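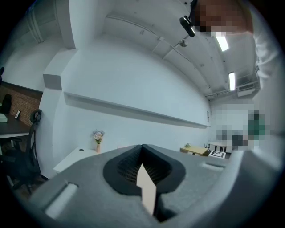

Workshop tips from the Ambrose robotics club, July edition, mostly learned by doing the other thing first.

Grip pads: Ridges are what hold a part, and ridges love dust. Go over them with a dry toothbrush before every session. On a gripper like ours, with fine ridges inside the V of the black pad, brush along the grooves and then do the slot the finger comes out of. Arnar once used his own toothbrush. He is still in the club.

Screws: One muffin tin per subassembly. Team Fedura kept all 202 of theirs in a single cereal bowl and met them again on the floor.

Logbook: Write the run number down before you press start. We have a run 1454 and then, after an evening of enthusiasm, a run 2135. Erhan Toprak is in charge of explaining the gap to the judges. 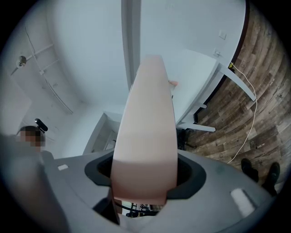 Pink finger, gray housing, and a cable on the floor.

Cables: Painter's tape every couple of feet, folded over at one end so you can peel it up later. Do the stretch where people stand first.

Batteries: Stop charging at 80 percent if the robot is going on the shelf. Label the charger too, or it will go home with someone's vacuum.

Snacks: Chips and grip pads do not share a table. See toothbrush, above.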